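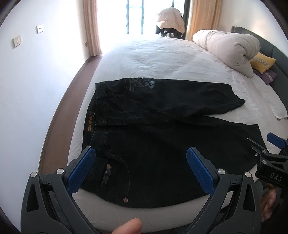 베브니스 생활문화재단 의생활연구팀 | 기획 특집

옷의 수명을 기록하다
가정 수선의 쇠퇴와 회복에 관하여

한 벌의 바지가 가정에 들어와 나갈 때까지의 기간은 오랫동안 통계의 바깥에 있었다. 의류의 생산량과 수입량, 판매액은 해마다 집계되지만 구입 이후의 시간은 각 가정의 옷장 속에서 흘러가고, 그 기록은 대체로 남지 않는다. 의생활연구팀은 지난 2월부터 재단이 운영하는 생활사 자료실의 수선 장부와 가계부, 구술 기록을 다시 정리하면서 옷의 수명이라는 주제를 본격적으로 다루기 시작하였다. 이번 특집은 그 중간 정리에 해당한다.

장부 속의 바느질

자료실이 보관하고 있는 수선 장부 가운데 상태가 가장 온전한 것은 옛 브레커 시장 상가에서 영업하던 한 수선점의 것이다. 장부에는 의뢰인의 성씨와 옷의 종류, 손볼 부위, 맡긴 날과 찾아갈 날이 세로줄로 나뉘어 적혀 있다. 단 줄임과 허리 늘림이 가장 흔하고, 무릎과 엉덩이의 덧댐, 안감 교체, 지퍼 교체가 그 뒤를 잇는다. 학년이 바뀌는 철에는 교복 소매와 바짓단을 내어 달라는 주문이 며칠씩 이어지며, 명절을 앞두고는 외투 안감 주문이 늘어난다.

눈여겨볼 부분은 같은 옷이 되풀이하여 등장한다는 점이다. 모직 바지 한 벌이 밑단을 줄인 뒤 몇 해가 지나 다시 내어지고, 그 뒤에는 허리를 고쳐 다른 식구의 이름으로 돌아온다. 장부를 적은 사람은 이러한 옷 옆에 작은 동그라미를 그려 두었다. 표시의 뜻을 설명한 글은 남아 있지 않다. 연구팀은 이전에 사용한 실의 색이나 시접의 남은 폭을 기억하기 위한 것으로 추정하고 있으나, 확정할 근거는 아직 찾지 못하였다.

장부의 뒤쪽으로 갈수록 모직과 면 능직의 비중이 줄고 청바지가 늘어난다. 초기의 청바지 수선은 거의 모두 밑단에 관한 것이었다. 두꺼운 원단을 겹쳐 박으려면 바늘과 실을 바꾸어야 하였으므로 품삯도 따로 매겨져 있다. 장부의 마지막 권에는 원래의 밑단을 잘라 낸 뒤 다시 이어 붙이는 방식이 별도의 항목으로 나타나며, 이 무렵부터 손님이 옷의 낡은 느낌을 그대로 남겨 달라고 요청하기 시작하였음을 짐작할 수 있다.

데님이라는 직물

데님은 수명을 논하기에 적합한 직물이다. 통상 염색한 날실과 염색하지 않은 씨실을 능직으로 짜며, 겉면에는 날실이 더 많이 드러난다. 인디고로 물들인 실은 염료가 중심부까지 깊이 스며들지 않아 마찰을 받는 부위부터 속의 흰빛이 나타난다. 무릎 뒤의 주름과 주머니 입구, 허벅지 앞면의 색이 먼저 옅어지는 까닭이 이것이다. 검은 데님은 사정이 조금 다르다. 황화염료나 반응성염료를 쓰는 경우가 많고, 씨실까지 검게 물들인 제품은 닳더라도 흰빛이 도드라지지 않으며 전체가 서서히 회색으로 기운다.

자료실의 직물 보존을 맡고 있는 다케다 미사키 연구원은 색의 변화와 조직의 손상을 구별하여 보아야 한다고 강조한다. “색이 빠진 옷을 낡은 옷으로 여기는 분이 많습니다. 그러나 색이 선명한 상태에서도 가랑이 안쪽의 실은 이미 얇아져 있을 수 있습니다. 손가락을 넣고 밝은 쪽으로 비추어 보면 빛이 새는 정도로 알 수 있습니다.”

구멍이 나기 전에 손을 대는 것이 수선의 원칙이라는 점에는 면담에 응한 수선업 종사자들의 의견이 일치하였다. 조직이 남아 있는 동안에는 안쪽에 얇은 면을 대고 능직의 결을 따라 촘촘히 누비는 것으로 충분하다. 구멍이 난 뒤에는 가장자리를 정리하고 덧감을 넓게 잡아야 하며, 덧감이 본래의 원단보다 두꺼우면 경계선을 따라 새로운 손상이 생긴다.

세탁과 건조

수명을 좌우하는 요인으로는 세탁이 자주 지목된다. 세탁의 횟수를 줄이면 마찰은 줄어들지만, 땀과 피지가 오래 남으면 섬유가 상하고 냄새가 밴다. 연구팀은 착용 후 하루 정도 통풍이 되는 곳에 걸어 두고, 오염이 확인될 때 세탁하는 방식을 권장한다. 짙은 색의 바지는 뒤집어 단추와 지퍼를 잠근 뒤 찬물에서 짧게 돌리고, 비슷한 색의 옷과만 함께 넣는다. 세제는 표시된 양을 지킨다. 남은 세제는 검은 옷에서 희끗한 얼룩으로 나타나기 쉽다.

건조기의 사용에 관해서는 의견이 갈린다. 면 100퍼센트의 데님은 열로 인한 수축을 감안하면 비교적 잘 견디지만, 신축성 실을 섞은 제품은 고온에서 탄성을 잃는다. 탄성을 잃은 실은 되돌릴 수 없으며 무릎이 늘어진 채로 남는다. 그늘에서 허리를 위로 하여 거는 것이 무난하고, 마르기 전에 옆솔기를 양손으로 당겨 두면 다림질의 수고가 줄어든다.

보관 단계에서는 접는 자리가 문제가 된다. 늘 같은 자리를 접으면 그 선을 따라 색이 옅어지므로, 철이 바뀔 때 한 차례 꺼내어 접는 위치를 옮겨 준다. 인쇄 무늬나 자수가 있는 면은 안쪽으로 마주 닿지 않게 하고, 사이에 얇은 면포를 끼운다.

수선을 다시 가르치는 곳

가정에서의 바느질이 줄어든 데에는 여러 사정이 겹쳐 있다. 기성복의 값이 내려가 수선비가 구입비에 근접하였고, 재봉틀을 둘 자리가 집 안에서 사라졌으며, 학교의 실습 시간도 짧아졌다. 연구팀이 가계부 자료에서 확인한 바로는 실과 바늘, 단추의 구입 항목이 먼저 줄고 수선점에 지불한 비용이 한동안 이를 대신하다가, 마지막에는 두 항목이 모두 사라진다.

이러한 흐름 속에서 바티스타 문화회관의 수선 강좌는 주목할 만한 사례이다. 강좌를 이끄는 피에리나 페라로 강사는 이탈리아에서 양복 재단을 익힌 뒤 국내에 정착하여 오랫동안 봉제업에 종사하였다. 수강생은 첫 시간에 자신의 옷을 한 벌 가져와 손상된 곳을 종이에 옮겨 그린다. 실을 꿰는 일은 그다음 주에 시작한다. 페라로 강사는 손상의 위치를 그려 보면 그 사람이 어떻게 앉고 어느 쪽 어깨에 가방을 메는지 드러난다고 설명하였다. 가장 나이가 많은 수강생은 76세로, 젊은 시절에 누비던 솜씨가 손에 남아 있어 지금은 강사를 도와 감침질을 가르친다.

수강료는 재료비를 제외하고 무료이며, 재료비로는 회당 3000원을 받는다. 재봉틀은 회관이 보유한 것을 함께 사용한다. 수업에서는 손바느질을 먼저 다루고, 재봉틀은 후반부에 이르러 직선 박기와 지그재그 박기에 한하여 익힌다. 단춧구멍은 수강생이 가장 어려워하는 과정이어서 한 시간을 따로 배정한다.

회관 한편에서는 옷감 자투리를 기증받아 색과 두께별로 분류하는 작업도 이루어진다. 덧감으로 쓸 천을 구하지 못하여 수선을 포기하는 경우가 적지 않기 때문이다. 분류를 담당하는 마누엘라 가티 씨는 새 천보다 여러 번 세탁한 천이 덧감에 적합하다고 조언한다. 이미 줄어들 만큼 줄어든 천이라야 바탕과 함께 당겨지지 않는다는 것이다. 헌 이불잇과 셔츠의 등판이 특히 요긴하게 쓰인다.

제조 단계의 과제

가정의 노력만으로 옷의 수명을 늘리는 데에는 한계가 있다. 시접이 지나치게 좁은 바지는 허리를 늘릴 수 없고, 접착으로 마감한 밑단은 뜯는 과정에서 원단이 상한다. 장부 시대의 바지는 뒤 중심 시접을 넉넉히 두어 체형의 변화에 대응하였으나, 원단을 아끼는 현재의 재단 방식에서는 그러한 여유를 찾기 어렵다. 소규모 봉제 공방 스킬릭은 수선을 전제로 한 바지를 시험 제작하면서 시접을 종전의 2배로 넓히고, 같은 원단의 조각을 주머니 안쪽에 여분으로 달았다. 공방의 패턴을 담당하는 레오나르도 마르티넬리 씨는 원가의 상승보다 두꺼워진 솔기의 착용감을 조정하는 일이 더 까다로웠다고 밝혔다.

표시 제도 역시 검토의 대상이다. 현행 라벨은 섬유의 조성과 세탁 방법을 알려 주지만 수선에 필요한 정보는 담지 않는다. 실의 굵기와 염료의 종류, 부자재의 규격을 소비자가 확인할 수 있다면 수선점의 작업은 한결 수월해진다. 라벨 자체가 세탁을 거치며 지워지는 문제도 있어, 연구팀은 구입 시점에 라벨을 따로 베껴 두거나 촬영하여 보관할 것을 권하고 있다.

자료의 공개와 기증

정리를 마친 수선 장부의 전자 사본은 2026년 5월 22일 금요일부터 생활사 자료실 열람석에서 이용할 수 있다. 의뢰인의 성씨는 가린 상태로 제공하며, 원본의 열람은 보존 처리가 끝날 때까지 제한한다. 구술 기록은 구술자의 동의를 얻은 부분부터 차례로 공개할 예정이다.

연구팀은 가정에 남아 있는 수선 도구와 가계부, 여러 차례 고쳐 입은 옷의 기증도 함께 받고 있다. 옷은 세탁하지 않은 상태로 보내도 무방하며, 누가 언제 어느 부분을 고쳤는지 아는 범위에서 적어 동봉하면 정리에 큰 도움이 된다. 기증 문의와 접수는 자료실의 데보라 페리 담당이 맡는다.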